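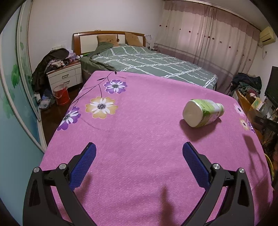
Printed bedspread in front, checked duvet behind, with a supplement bottle lying on its side.

A bedroom textile does two jobs that pull against each other. It has to feel soft on the skin, and it has to survive being sat on, leaned on and used as a table. The second job gets little attention from manufacturers, although most bedspreads spend the day holding laundry, chargers and bottles.

Anderson Pacheco tests household fabrics at Winari, a small lab in Cuevas. His bench method for bedspreads uses a weighted plastic bottle laid on its side and rolled over the cloth 200 times. Brushed fabrics with a fine, fuzzy face come out badly on pilling and well on grip. A capped bottle stays where it is dropped. On a smooth percale it travels until it meets a fold or the floor.

Print matters too. Large flowers on a pink ground hide lint and small stains better than a plain pink does, and a curved branch line breaks up creases. A duvet with white stripes crossing into big squares does the reverse: any twist in the filling shows at once as a bent line. Pacheco recommends squaring the stripes to the headboard first, then setting the pillows, then folding the spare blanket to a third of the mattress width. A bunched blanket holds moisture at the center of the pile and takes longer to air.

Hermenegildo Ponce, who cuts bedding patterns for Bedbridge, allows 14 inches of drop on each side of a spread. Less than that and the edge rides up when someone sits down.

For washing, both men give the same figures. Brushed spreads go in cold, inside out, every 3 weeks. Duvet covers go in warm, every week. Supplements belong in a closed drawer, away from the radiator, with the cap screwed down fully.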